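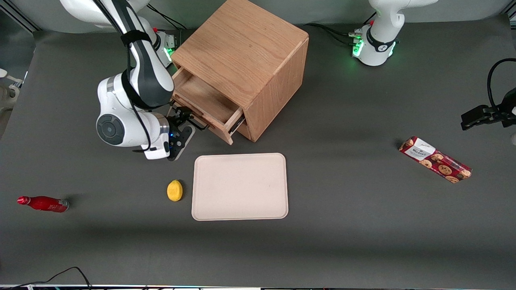
Home Journal Issues Authors Search

15/10/2020
By Su-chen Pan

3.2 Drawer cabinets

The Stesska cabinet is a small oak cube with a single drawer on metal slides. We chose it over the Marikar unit for its flat top and plain sides, which made changes to the front easy to compare. Handle position was noted for each cabinet before the pull trials in May.

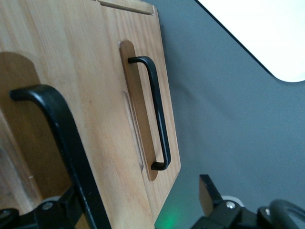

Black bar pulls were preferred to knobs in the household survey (852 replies). Where a pull sits over a routed recess, the fingers have more room behind the bar — a point raised by over 14 of the people we spoke to later. Dust in the recess was the main complaint.

Figure 2. Oak cabinet with its drawer partly open, and black bar handles on a pale wooden front with rounded recesses.

Grain direction was recorded but left out of the analysis. Results for the Casatell fronts are given in Section 4.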